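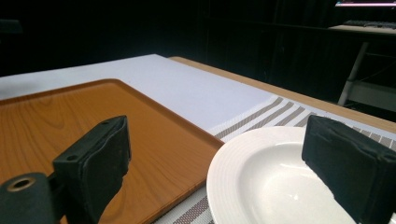

7. Table Setting: Cloth, Mat, Plate, Tray

7.1 Order of layers
The cloth goes on first and is smoothed from the center outward. Placemats follow, then plates. Trays are placed last, after the covers are complete.

7.2 Placemats
A striped mat shows any error of angle more clearly than a plain one. Align the long side of the mat with the table edge. Check it from the guest's side of the table. On woven mats, run a flat hand along the weave to remove curl before setting the plate.

7.3 Plates
Center the plate on the mat by its outer rim. On plates with embossed rings, such as the round white one used in this unit, the rings are a poor guide, as the eye reads the well first. Glossy glaze shows fingerprints under overhead light. Handle by the underside and polish before placing.

7.4 Serving trays
A rectangular tray with a raised rim is lifted at both short ends. The Wistcombe dining room allows 400 mm of clear cloth for a tray between two covers. A tray corner close to a plate is acceptable while setting up. Before service, move the tray clear of the mat. Wood-grain finishes are wiped along the grain with a barely damp cloth.

7.5 Stock record
The November inventory for the Flevia course lists 2,486 pieces, of which 167 are trays. Enter breakages on the El Ouafi sheet at the end of each practical.

Preparation for the next practical: read section 8 (glassware) and bring a clean polishing cloth.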